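Section 4: Travel Kit Packing (two arms)

Okay, this is the chore everybody asks me for, so let's get it going. Can Rodano pack your toiletries yet? Sort of! It's slow, it's fussy about lids, and I still love watching it.

1. Clear the table and lay out your bottles, tubes and containers. Leave the lids off.

2. Spread the small stuff so the fingers can get around it. Towel tablets and toothpicks are the hard ones (they roll, they hide under things).
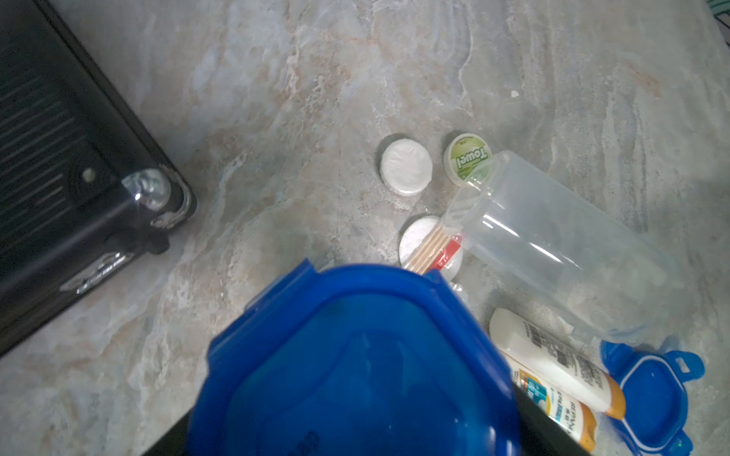
Fig. 11. Blue lid up close, small items behind it.

Note: clear plastic is tough for the wrist cameras. If an arm keeps missing a clear case, turn the case a little and try again.

3. Start the Loveo program and pick "Pack small items." Both arms should move in over the middle of the table.
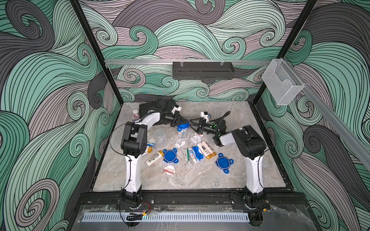 Fig. 12. Both grippers over the middle, cup with blue lid below.

4. Watch the first pass with your hand near the stop button. Caution: keep your fingers out from between the grippers, even when they look parked!

5. For containers with snap lids, set the grip to 49 and go up in small steps. Emiliano Soler likes 88, but he has cracked more boxes than I have. 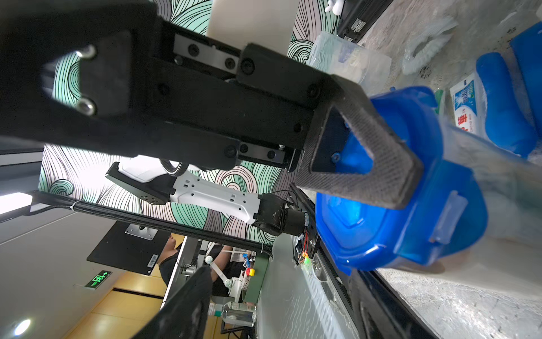
Rodano Setup Guide, p. 49

6. Press each latch yourself before you put a container in a bag. I'd trust the arms with a toothbrush, but a lid full of shampoo still gets my thumb on it.

If the program stops halfway, go back to step 3. Resets are covered in Section 5.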